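Undbridge Community Garden and Tool Library
Minutes of the March general meeting

The meeting opened at 7:00 on Tuesday evening in the long room, a little behind time, as the kettle had not been filled and it was generally felt that we should not begin without it. The chair welcomed everybody, with a special welcome to the new plot holders from the lower beds, and thanked those who had walked over in the sleet. Apologies were received from two members with colds and one who was waiting in for a plumber.

Minutes of the last meeting

These were read and accepted with one correction. The hose that was reported missing was the green one, and the yellow one has been hanging on its hook by the water tank all along. The secretary is sorry for any worry this caused to the people who had borrowed the yellow one.

Matters arising

The gate. The new latch has been fitted and closes very nicely from the inside. From the outside it needs a lift and a push, and members are asked to be patient with it until the post has settled. A member asked whether the post would settle. The chair said that the last one did, though it took most of a summer.

The compost bays. Bay 3 is now full and should be left alone until fall, please. Bay 1 is open for kitchen scraps and soft green waste. There was some discussion about eggshells, which are welcome if crushed, and about avocado pits, which are not really welcome at all. One member felt strongly that they do break down in the end, and it was agreed that she may continue the experiment in her own bin at home and report back.

Money

The balance stands at $2,480 now that the winter water bill has been paid. This is better than we had feared in the fall, thanks mainly to the soup evening and to the very generous people who bought soup, went home, and then came back to buy more of it. Plot fees are due by the end of the month. Anyone who would find it easier to pay in parts should have a quiet word after the meeting, and it will be arranged with no fuss.

We also have a grant of $100 from the Irano neighborhood fund, to be spent on seeds for the shared beds. The meeting asked that a thank-you card be sent, with a drawing by one of the children if one can be had in time.

Seeds and the shared beds

A long and happy discussion followed on what to grow. The shared beds did beautifully last year with beans and chard, less well with carrots, and the less said about the melons the better. After a show of hands it was agreed to repeat the beans, to try beets where the carrots were, and to give one whole bed over to flowers for cutting, so that there will be something to take to neighbors who are poorly.

The members who garden on the east side reported on their visit to our friends at the Tiêu garden across the river, where they were given tea, a tour, and a paper bag of herb seeds. They came back full of ideas — the raised beds there are built higher than ours, and several people remarked how much kinder this was on the knees. We would like to raise at least one of our own beds the same way this spring, and to keep it for those who find bending hard. The building team will work out how much lumber is needed and bring a price to the next meeting.

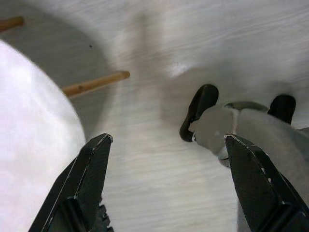 It was also suggested that we return the invitation and have the Tiêu gardeners over to us in June, when the roses on the back fence are usually at their best. The idea was warmly received. Somebody will need to cut the long grass by the picnic table first, and two members kindly offered to do it together and make a morning of it.

The tool library

Borrowing picked up again in February after the usual quiet spell, with the long-handled loppers and the bigger wheelbarrow most in demand. Members are reminded that loans are for 6 days, which allows for a full weekend if you collect on a weekday evening. If you need something for longer, just write it in the book so that the next person knows where they stand.

Please bring tools back clean. A brush and a bucket are kept by the shed door, and a quick wipe with an oily rag before putting the blades away makes all the difference. The shed will be open late on the first evening after the clocks change, for anyone who would like to be shown how to sharpen hand shears.

There was a question about the Gedex chipper, which has been out of use since before the holidays. The repair shop has the part on order and hopes to have the machine back to us within the month. In the meantime, please do not leave branches in front of the shed. The pile has grown to the point where the door opens only partway, and our slimmer members are having to do all the fetching.

Spring work day

The work day will go ahead on the last weekend before planting, starting at 9:30, with coffee from 9:00 for early risers. Jobs include topping up the paths with wood chips, painting the bench, mending the bean frames, and clearing the drain by the lower gate, which has been sulking since the leaves came down. Children are very welcome and will be in charge of painting the plot markers. Lunch will be a shared table as usual, so do bring a dish if you can, and come along and eat regardless if you can't.

A member offered to bring her chili again, and this was greeted with applause. Another asked if there might be a version without the hot peppers for those of a more timid disposition, and she very kindly agreed to make two pots.

Any other business

The cat from the corner house has been sleeping in the cold frame. It was agreed to prop the lid differently and to put an old blanket under the potting bench, where she may be persuaded to move.

A blue casserole dish and one child's mitten, red, remain in the kitchen from the soup evening. Both are on the windowsill.

Next meeting

The next meeting will be held in April in the same room at 7:00, and the kettle will be filled beforehand. The meeting closed at 8:40, and those present stayed on to stack the chairs and finish the lemon cake.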